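# The Long Way Around the Cabinet

Sun-ja Moon has a favorite kind of failure, and she will happily spend an afternoon showing you examples of it. A simulated robot rolls into a simulated kitchen, heads for a drawer it has opened hundreds of times, swings its arm a little too wide on the way in, and ends up staring at a wall. Then it freezes. Or it waves the arm back and forth, a few inches each way, until the clock runs out.

"It knows everything about drawers," she says. "It just doesn't know it isn't looking at one!"

Moon works on Gristow, a training method for home robots that came out of the small research group at Sellano and got its first full write-up this September. The idea is so plain that it's a wonder to watch it work. Most robots that learn from examples are fed good ones: clean approaches, neat grasps, a handle in the middle of the view from start to finish. Gristow goes looking for the bad moments and teaches from those.

## Starting in the wrong place

The group does all of its training in a simulator called Brenura, which builds rooms with tiled walls, cabinets, counters and floors, then hands the robot a job. In the usual setup, every practice run starts from a sensible spot. With Gristow, the software takes a run that went well, stops it partway, and shoves the arm somewhere unhelpful. The run picks up again from there. The robot has to find its way back to the task or, if it can't, back to a place where it can see what it's doing.

That second part is what got me excited. Backing up sounds like nothing. A person does it without thinking, leaning away from a shelf to see the whole shelf. But for a robot trained on tidy examples, backing up looks like losing ground, and so it never learns the move at all.

Yaroslav Maksymiv, who wrote most of the code that picks the bad starting spots, told me the hard part was choosing which bad spots to use. Pick them at random and most are either too easy or hopeless (arm folded under a counter, no way out). So the software keeps score. Spots the robot always escapes get dropped, spots it never escapes get put off until later, and the ones in between get used over and over. Maksymiv calls the in-between ones "chewy," and the word has stuck to the point that it shows up in the code.

A view from the right hand at close quarters gives a feel for a chewy one. There's gray tile to one side, a flat taupe-brown surface to the other, and a dark wedge in the space between the fingers. With so little to go on, the useful question is which way to move to learn more.

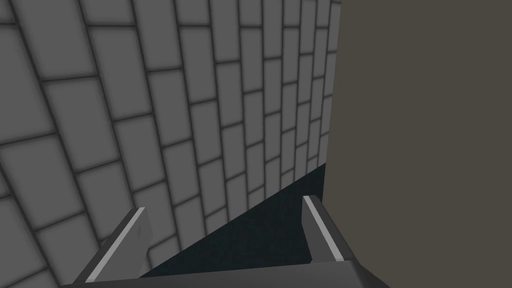 ## What the numbers say

The team tested Gristow on 65 household jobs in rooms the robot had never trained in, and compared it with the same robot trained only on clean runs. On jobs that began from a good position the two came out nearly even. Nobody on the team expected much of a gap there, and Moon was relieved that the new method hadn't made things worse.

Start the robot badly, though, and they split wide apart. The clean-run robot mostly stayed stuck. The Gristow robot recovered and finished the job in twice as many cases, and the recoveries are a pleasure to watch. The arm pulls back, the wrist turns, some piece of the room slides into view, and off it goes again.

It has weak points. Two of the jobs, both involving a tall door that opens toward the robot, got worse with the new training. The robot had become so willing to back away that it would let go of the door and retreat when it should have held on. Moon's fix is to teach it when its hand is already doing something useful, and she's trying that now.

## Next, a real room

Everything so far has happened inside Brenura, and simulated tile is kinder than real tile. There's no glare, no grease, no cord hanging across the lens. The group has set up two test kitchens with Boiko, a cabinet maker that lent them floor units with real hinges and real slop in the drawers, and Maksymiv is already collecting a list of bad places to put an arm in them. He showed me the list. The top entry is the gap beside the refrigerator.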